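How to light and heat a big open workroom without wasting money

Filed under: Workrooms. 12/20/19 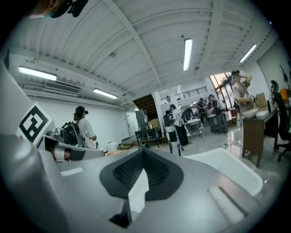 Big open rooms with a metal roof get sold on their light and space. I'm wary of both claims. White walls, a concrete floor and fluorescent fittings on the ceiling make a room look bright when you walk in, and that tells you very little about whether you can read a tape measure at your bench.

Before you buy anything, do this.

Step 1. Put the benches where you want them. Lighting a floor plan you haven't settled is how people end up paying twice.

Step 2. Wait until it's dark outside and switch everything on. Take readings at bench height with a cheap light meter. A phone app will do for comparing one spot with another, but I wouldn't trust the figure itself. I look for 300 lux for general work and 1000 for fine jobs. Tamsin Kereama, who solders, says even that is mean.

Step 3. Stand at each bench and hold your hand over the work. If your shadow lands on the job, a brighter tube won't fix it. Move the bench or turn it so the fitting runs along your side. A clamp lamp is cheaper than an electrician and you can take it with you.

Step 4. Now the air conditioning. Wall units are often put high up, and in heating mode a good deal of the warmth stays there. Tip the louvers down as far as they'll go and clean the filters. Hang one thermometer near the ceiling and one at knee height, leave them an hour, then compare. Ours were 11 degrees apart, and the Cumard salesman still wanted to sell us a larger unit.

Step 5. Sort out the floor. Bare concrete is fine to sweep and miserable to stand on. Rubber mats go where people stand still, and nowhere else. Keep them out of the walkways or somebody with a bag on their back and their mind elsewhere will trip.

I've left out reflective roof paint. Urho Hakala swears by it, though he painted in August and took his readings in December, so I can't see what he's comparing. If you've measured before and after in the same week, send me the numbers.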